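Looking After a Knotty Pine Table

Last updated 19/07/2024

Pale pine is cheap, light to move and easy to mark. Most of the marks we get asked about come from drinks, and most of them can be kept off with a few habits.

Start with the surface. Clear the table once a week and wipe along the grain with a cloth wrung out in warm water and a drop of dish soap. Go over it again with plain water, then dry it with a towel. Don't use scouring powder – it leaves scratches that fill up with dirt.

Knots need a little more care. They are harder than the wood next to them and take oil or wax more slowly, so rub the finish on thin, wait 16 minutes and buff off whatever is still sitting on top. Two thin coats beat a thick one. Old resin that has bled out of a knot comes off with a rag and a little rubbing alcohol. Try it on the underside first.
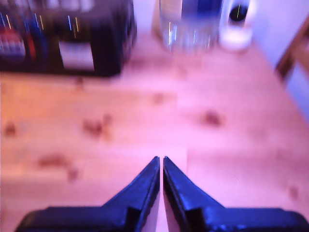 Pale wood with dark knots. Wipe with the grain.

Seams between boards collect crumbs. A soft toothbrush gets them out, and a wooden toothpick will do for anything stuck. Keep water out of the seams as much as you can.

Now the drinks. A can straight from the refrigerator will sweat, and the ring it leaves on bare pine can go deep if it sits overnight. Dry the bottom before you set it down, or use a cork coaster. Felt ones stay damp. Open tall cans over the sink if they have been carried home in a bag, and wipe the lid first.

For a fresh white ring, lay a dry cotton cloth over it and press with a warm iron for 3 seconds at a time, no steam. Check after each press. Gray or black rings have gone into the wood and will need sanding with 236 or the nearest grit your store sells.

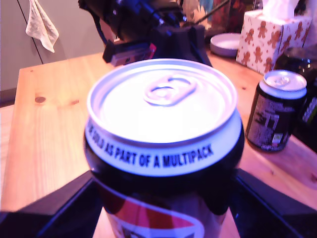
Nikola Leka wrote in to say that the iron worked on one ring but left a dull patch, and that a dab of paste wax the next day brought the shine back.

Re-wax the whole top in September, before the heating comes on.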